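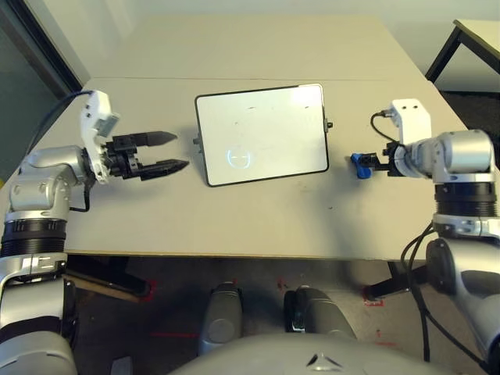
*This page was last changed in May.*

**Bench automation at Jisten** covers the use of two-armed robots for handling work at the Jisten returns centre in Briststead. The centre receives flat electronic goods sent back by shops and sorts them for resale, repair or scrap. The robots and the software that runs them are known on site by a single name, **Zemeo**. They work at ordinary tables and do part of a job that was done wholly by hand until the scheme began.

## Background

Jisten opened the Briststead centre to take over returns from an older site at Siqueira, which now deals only with repairs. In its early form the work was organised around the bench. A worker took an item out of its packaging, looked over the front and back, checked the edges and corners, entered a grade and put the item in a tray. The same worker did all of these steps, and each bench had its own stock of labels and trays.

The job was rated as light work, but it was repetitive. Sore wrists and stiff necks were the complaints most often raised at staff meetings, and turnover was higher at the benches than in the stores. A review written by Heino Pētersons, then head of site operations, recommended automating the turning and placing of items and leaving the grading decision with a person. A fully automatic line was considered in the same review and turned down on cost and on the variety of goods received.

## Equipment

A Zemeo bench has a grey robot body standing at the edge of a pale table, with a jointed arm on each side. Each arm ends in a white mount that carries a black gripper. The grippers on the left and right are not fitted out alike: the left has long, tapering fingers, and the right is compact, with a blue clamp handle. Cables are run outside the arms.

Goods lie flat on the table between the arms. A typical item is a white tablet-like board with a thin black edge. Glossy surfaces are harder to inspect than matt ones, as reflected light can hide a mark or be mistaken for one, and the grading guide asks for such items to be looked at from more than one side.

Short lengths of red tape are stuck to the carpet near the table. Site rules on floor markings are kept in the induction handbook. The centre has 5 benches of this type, and manual benches remain in use for items that are bent, leaking or heavier than the arms are allowed to lift.

## Method of work

A worker sets an item on the table and starts the cycle from a screen. The arms then move the item through a set series of positions, and the worker grades it from pictures shown on the screen. If the worker disagrees with the suggested grade, the worker's choice stands. The system records both.

New types of goods are taught by hand guidance. A worker trained for the task steers the arms through the movements, and the recording is repeated until it is accepted. The site standard is 50 accepted recordings for each new type. Recordings in which the item is dropped or pushed off the table are kept in a separate folder and do not count towards the total.

Cycles can be paused at any time. A paused bench may be cleared only by the worker signed in to it or by a shift lead.

## Effects on staff

### Changes in tasks

The main change has been from handling to checking. Workers on the automated benches lift and turn fewer items, and spend more of the shift looking at a screen. Reports of wrist pain fell in the period after the benches came in, while reports of tired eyes rose. Screen breaks were added to the rota, one every 2 hours, and the lighting was changed.

Teaching the arms has become a job of its own. It was at first shared out informally and unpaid as an extra duty. After talks led by Dalva Macedo, the staff representative, it was given a separate grade with higher pay, and 9 workers now hold it. Most of them came from the manual benches.

### Jobs and hours

Jisten agreed not to make compulsory redundancies as a result of the scheme. Bench posts that fell vacant were not always filled, however, and the number of people on the benches is lower than it was at the start. The evening shift was shortened. Some staff who relied on evening hours moved to the stores, and others left.

### Pace and monitoring

The pace of work has been the main point of dispute. Under the first arrangement the cycle ran on as soon as a grade had been entered, so that the machine in effect set the speed. Macedo argued that this removed the small pauses that workers had been able to take at a manual bench. The software was later changed so that each cycle waits for the worker to start it.

A second dispute concerned the record of disagreements between worker and system. Managers had used it in performance talks. It may now be used only to improve the grading guide, although shift leads can still see the figures.

## Reception

Views among staff are mixed. Workers with existing injuries have generally been in favour, and several returned to bench work they had given up. Others describe the automated benches as duller and say that they miss knowing an item by feel - a loose back panel, for instance, is easier to find with the fingers than on a screen. Pētersons has since said that the review paid too little attention to this, and a hand check was put back for goods with separate back panels.

The repair site at Siqueira has not adopted the system.

## See also

- Grading of returned goods
- Hand guidance
- Jisten
- Repetitive strain injury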